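Trarkent Users' Forum > Data Collection > Hand-held sessions

Topic: Discarding the opening seconds of each episode

c.ersoy (Canan Ersoy, moderator)
Members are asked to comment on a proposed change to the collection guidance. At present, operators begin recording and then walk to the work table. Of the 62 episodes submitted in June, 13 contain a long approach in which no object is handled. I propose that these portions be removed before upload.

Groltlow_lab
We would not support removal. Our policy is trained on whole episodes, and the approach teaches it how a room looks from a distance. Cutting also breaks the match between the left and right recordings unless both are trimmed at the same point.

c.ersoy
The point about matching is accepted. The view below is typical of the portions under discussion.

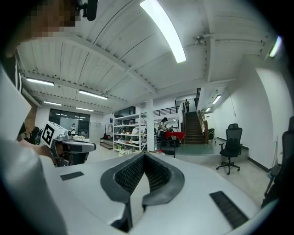
View from one gripper, with the second gripper and its square marker at left.

Bilgin
I must disagree with Groltlow_lab. The shelves and the red-covered table are both well out of reach there. Over 600 such views would teach very little about grasping, and people in the background add to the checking of blurred faces.

C. Chaiyaporn
At Kedance we keep the full recording and mark the start of the task in a separate field. Those who want the approach may use it — those who do not may skip it. The marker on the other gripper is also in view, and we would be reluctant to lose that.

Bilgin
A separate field would meet my objection, provided that it is compulsory.

Groltlow_lab
Agreed, although I would leave it optional for older uploads.

c.ersoy
The draft will be amended to include the field. The question of older uploads remains open, and further comments may be added to this topic.
— Canan Ersoy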